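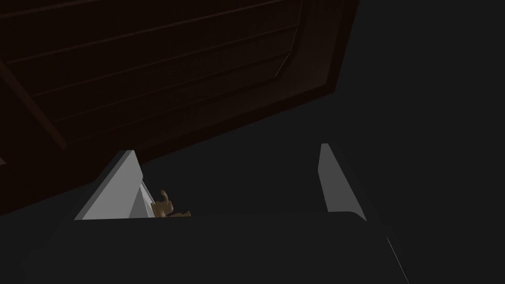

Figure 3. Rendered close view of a dark brown wooden panel with parallel horizontal grooves.

3.2 Input devices and mapping

Three pointing devices were compared: a wired office mouse, the Siment thumb trackball and the Baltier vertical mouse. Each has at least five buttons that can be reassigned in software. The Siment unit stores its assignments on the device itself, while the Baltier relies on a background program that has to be running before a session starts. To keep conditions equal, onboard profiles were cleared and all assignments were made through Sindiden, an open-source remapping layer.

Pointer acceleration was turned off in the operating system. Sensitivity was set to 950 counts per inch for all three devices – the highest value they had in common – and the polling interval was left at the factory setting. Participants could change the height of the chair and the desk but not the sensitivity.

Each participant completed 50 practice trials with a device, followed by 200 recorded trials. A trial began when the target changed colour and ended on the first button press, whether or not the press was correct. Presses made within 300 ms of the colour change were treated as anticipations and removed. Device order was counterbalanced using the Karamanlidis scheme, with a rest break between blocks.

Left-handed participants used the office mouse in their preferred hand. The other two devices are moulded for the right hand only, so data from this group are reported separately in Section 4.3.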